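2022年2月24日 星期四 玩具间整理记录

昨天答应了Aino Hämäläinen把过家家那一摊东西重新理一遍,结果一早上全耗在这上头了。先把结论写在最前面,省得以后翻本子找不到:大件归大件,小食物单独一箱,餐具不再跟食物混放。就这么定了,谁再往一个箱子里乱倒我跟谁急(包括我自己)。

事情的起因是一月份那次盘点。当时我们照着Kauppinen的旧清单对,清单上写的玩具食物和小餐具加起来147件,可是怎么数都对不上,有的算“套”,有的算“个”,一个切开的西瓜到底算一件还是两件,大家吵了半天。Aino的意思是清单先放一放,把东西摊到台面上,看看平时孩子们真的会拿什么,再倒过来写清单。我一开始嫌麻烦,觉得摊开再收回去不是白干吗,后来想想她说得有道理,清单是给我们看的,箱子才是天天要用的。

早上到了先擦台面。白色台面好处是一眼能看见小东西,坏处是什么印子都看得见,上礼拜有人在上面用了水彩笔,蹭了好半天,最后是用小苏打糊糊弄掉的。酒精那瓶快空了,记得跟Cumside那边一起订。顺手把抽屉里的旧抹布也扔了,早该扔了!

然后是箱子。原来那批软布筐我是真不喜欢,塌,倒东西的时候口子会自己合上,底下还总攒一层碎屑和线头。换成硬的收纳箱以后好收拾多了,内壁是光的,抹一把就干净。深灰色也有个毛病:深色的小零件掉进去不好找,得伸手进去摸。所以我现在的想法是,颜色鲜亮的东西放深灰箱,深色的另外找浅色箱子装。这条还没跟大家商量,先记着。

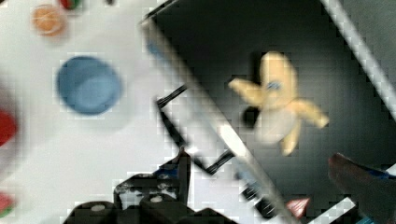

再说分类。我试了三种分法,都写一下,免得下次又从头来。

第一种按颜色分,红的一堆、橙的一堆、蓝的一堆。看着特别舒服,孩子也喜欢,可是一个东西又红又绿的时候就卡住了。草莓带个绿蒂算红还是算绿?我放红,Aino放绿,过了一会儿我俩谁也找不着那颗草莓。放弃。

第二种按“能吃的”和“装吃的”分。这个最接近我最后用的。水果蔬菜归一边,碗、杯子、盖子、盘子归另一边。麻烦的是圆的东西从远处看都差不多,小朋友经常拿个盖子当碗用,收的时候又当盘子收。我觉得随他们去,餐具箱里面就不再细分了。

第三种按大小分,纯粹是为了安全,小到能塞进嘴里的全部挑出来。这一步跟前面两种不冲突,所以我最后是先过一遍大小,再按第二种分。挑小件的时候用了那个塑料量筒,能整个掉进去的一律不给小班。有几颗小圆果子卡在边上,掉不下去又好像快要掉下去,我全算小件,宁可严一点。

收箱顺序也有讲究,我来来回回倒了好几遍才弄顺。箱子贴着台面右手边放,箱口跟台面挨紧,中间别留缝,不然圆的东西一滚就从缝里下去了,满地找。先收会滚的,再收扁的。我之前老是反着来,扁的先铺底觉得整齐,结果最后一把圆果子在台面上乱跑,追都追不上。左撇子的同事把箱子换到左边就行,别的照旧。

还有一条:别一大把一大把地推。推进去是快,可是有破损的就混过去了。一件一件拿,手上能感觉出来哪个边裂了、哪个粘扣松了。今天就这么摸出来几个不行的,粘扣毛都磨平了,两半一碰就散,放到修理盒里了。修理盒现在在水池上面第二层,别再有人拿它装回形针,谢谢。

午饭以后把标签重新打了。Nasum的标签纸粘性不错,就是贴在磨砂面上容易翘角,得用指甲多压几下。我把字打得大大的,旁边再画个简笔小图案,不认字的孩子也能对上。苹果画得像个番茄,Aino笑了我一下午,算了,反正都是红的。

花费也写一下,不然月底又想不起来。Murnarard那张报价单是235,箱子和标签纸都在里头,运费没算。今年这块预算一共2,000,前面买垫子和书架已经去掉一部分,账本上现在的余额写的是1,345,这笔还没扣。如果再配一批浅色箱子也够,不过我想先用两个礼拜看看,别又买回来堆着。

没弄完的事:
西瓜那一类两半的东西,到底按件还是按套,还得定。我投“套”。
清单重写,按新箱子的编号来,我先起个草稿,Aino核一遍。
清洗频率。我写的是每周一次,温水加一点洗洁精,木头的只擦不泡。有人提过想隔天洗,我觉得没必要,换季感冒多的时候再加。
台面靠墙那边的圆角护条松了一截,胶带先顶着,找时间换新的。
小班那边问能不能分一箱蔬菜过去,可以,但是得等小件挑完复查过。

另外想试一个玩法:收玩具的时候让孩子报菜名,报一个放一个。上午跟两个来得早的小家伙试了一小会儿,报得可起劲了,就是速度慢得吓人,一根胡萝卜能讲三分钟故事。急着清场的时候肯定不行,下午离园前时间宽裕倒是可以排进去。明天我带大班再试一次,箱子放矮一点,他们踮着脚够箱口我看着心慌。

量筒用完我放回白柜子最上层了,要用的自己拿,用完放回去。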